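필투스, 로봇 팔 제어 소프트웨어 ‘줄레마나’ 새 버전 공개… 서랍·문 여는 동작에 힘 추정 방식 도입

입력 9월 | 로봇·자동화

로봇 소프트웨어 업체 필투스(Filtus)가 로봇 팔용 동작 계획·제어 소프트웨어 ‘줄레마나(Sulemana)’의 새 버전을 공개했다. 서랍이나 여닫이문처럼 정해진 방향으로만 움직이는 물체를 다루는 기능이 중심이다. 기존 버전은 물체의 위치와 열리는 방향을 미리 입력해야 했으나, 새 버전은 손잡이를 잡은 뒤 짧게 당겨 보면서 움직일 수 있는 방향을 스스로 추정한다.

회사 측 설명에 따르면 이번 버전에서 가장 크게 바뀐 부분은 접촉 이후의 처리다. 카메라 영상으로 손잡이를 찾고 그리퍼를 가져가는 단계까지는 이전과 거의 같다. 그리퍼가 닫히면 제어 방식이 위치 제어에서 임피던스 제어로 넘어간다. 위치 제어는 팔을 지정한 좌표로 보내는 데 집중하기 때문에 당기는 방향이 조금만 어긋나도 레일이나 손잡이에 힘이 걸린다. 임피던스 제어에서는 팔이 용수철처럼 어느 정도 밀려날 수 있어 물체가 허용하는 경로를 따라가기 쉽다.

방향 추정에는 관절 토크 값과 그리퍼 위치 변화를 함께 쓴다. 소프트웨어는 먼저 손잡이를 짧은 거리만 당기고, 그동안 쌓인 위치 기록에 직선 모델과 원호 모델을 각각 맞춰 본다. 직선이 더 잘 맞으면 서랍으로, 원호가 더 잘 맞으면 경첩이 달린 문으로 판단한다. 이후에도 추정값은 동작이 끝날 때까지 계속 갱신된다. 처음에 방향을 약간 잘못 잡았더라도 당기는 도중에 고칠 수 있게 한 것이다.

필투스의 제어 소프트웨어 책임자 나히드 오라크자이(Naheed Orakzai)는 “지금까지 현장에서 가장 많이 받은 문의가 가구를 조금 옮겼더니 동작이 실패한다는 내용이었다”며 “좌표를 다시 넣는 작업을 줄이는 것이 이번 개발의 첫 번째 목표였다”고 말했다. 그는 “손잡이를 찾는 것보다 잡고 난 다음이 더 어려웠고, 개발 기간도 대부분 거기에 들어갔다”고 덧붙였다.

내부 시험은 작은 목제 수납장의 서랍을 대상으로 진행됐다. 막대형 손잡이를 두 손가락 그리퍼로 잡고 당기는 과제를 수납장의 위치와 각도를 바꿔 가며 246회 반복했고, 성공률은 91%로 집계됐다. 성공 기준은 손잡이를 놓치지 않고 정해진 거리까지 서랍을 여는 것이다. 실패 사례는 대부분 손잡이 끝부분을 잡았을 때 나왔다. 손잡이 중심에서 벗어난 곳을 당기면 서랍이 레일 안에서 비틀리고, 이때 걸리는 저항을 소프트웨어가 서랍이 다 열린 것으로 잘못 읽는 경우가 있었다고 회사는 밝혔다.

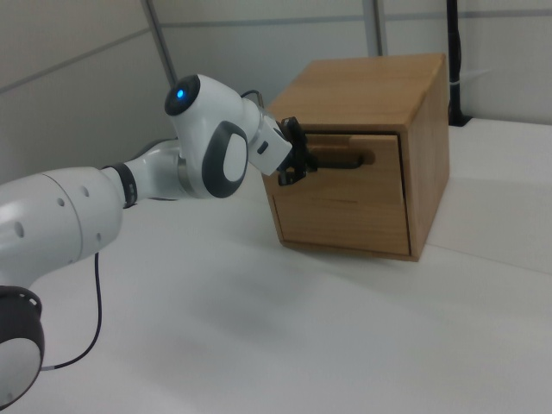
서랍이 잠겨 있거나 무언가에 걸려 있으면 어떻게 되나?

당기는 힘이 사용자가 정한 상한에 이르면 소프트웨어가 동작을 멈추고 그리퍼를 연 뒤 팔을 대기 자세로 되돌린다. 기본 설정에서는 다시 시도하지 않으며, 설정을 바꾸면 2회까지 재시도할 수 있다. 멈춘 시점의 토크 기록은 로그에 따로 저장된다.

경로 계획 쪽도 일부 손질했다. 이전 버전은 손잡이에 접근하는 경로와 당기는 경로를 따로 계산했다. 이 때문에 손잡이까지는 문제없이 도달했는데 당기는 도중 팔꿈치 관절이 한계에 걸려 멈추는 일이 있었다. 새 버전은 예상되는 당김 경로까지 한꺼번에 검토한 다음 접근 자세를 고른다. 계산량이 늘어난 대신 후보 자세 수를 15개로 제한해 대기 시간이 길어지지 않도록 했다. 제한값은 설정 파일에서 바꿀 수 있다.

인식 모듈은 협력사 조반스(Jovance)가 공급한다. 깊이 영상에서 손잡이 후보를 찾고 막대의 긴 축 방향과 양 끝 위치를 계산해 줄레마나에 넘기는 역할이다. 그리퍼를 막대와 어떤 각도로 맞출지, 막대의 어느 지점을 잡을지는 줄레마나가 결정한다. 조반스 모듈은 이번 버전에 기본으로 포함되지만, 같은 형식으로 데이터를 내보내는 다른 인식 소프트웨어로 바꿔 쓸 수도 있다. 반사가 심한 금속 손잡이와 투명한 손잡이는 아직 지원 대상이 아니다. 손잡이 없이 홈만 파인 서랍도 마찬가지다.

개발자용 도구로는 동작 기록 재생기 ‘프로스타드(Prostard)’가 추가됐다. 관절 위치와 토크, 그리퍼 상태, 추정된 운동 방향을 하나의 시간 축에서 확인하는 프로그램이다. 특정 시점을 골라 그때의 제어 파라미터를 바꾸고 이후 추정 결과가 어떻게 달라지는지 계산해 볼 수 있다. 다만 기록된 힘 데이터를 다시 쓰는 방식이어서 팔의 실제 움직임이 달라졌을 때의 결과까지 재현하지는 못한다. 필투스는 파라미터를 바꾼 뒤에는 낮은 속도로 실물 시험을 다시 하라고 안내하고 있다.

기존 사용자는 업데이트 전에 설정 파일을 변환해야 한다. 힘 상한과 강성 값을 적는 항목의 이름이 바뀌었고, 이전 형식의 파일을 그대로 불러오면 프로그램이 시작되지 않는다. 변환용 스크립트는 설치 파일에 들어 있다. 서랍 위치를 좌표로 직접 입력하는 기존 방식도 당분간 유지되며, 작업별로 두 방식 중 하나를 선택할 수 있다.

오라크자이 책임은 다음 과제로 닫는 동작을 꼽았다. 그는 “미는 동작에서는 손잡이를 꼭 잡을 필요가 없어 접촉 지점을 고르는 문제가 달라진다”며 “끝까지 닫혔는지 확인하는 방법도 여러 가지를 비교하고 있다”고 말했다. 현재 버전에서도 서랍을 닫을 수는 있으나, 열 때 기록한 경로를 거꾸로 따라가는 방식이어서 손잡이를 계속 잡고 있는 경우에만 쓸 수 있다.

새 버전은 기존 유지보수 계약 고객에게 먼저 제공된다. 신규 고객용 평가판의 배포 일정과 가격은 정해지지 않았다.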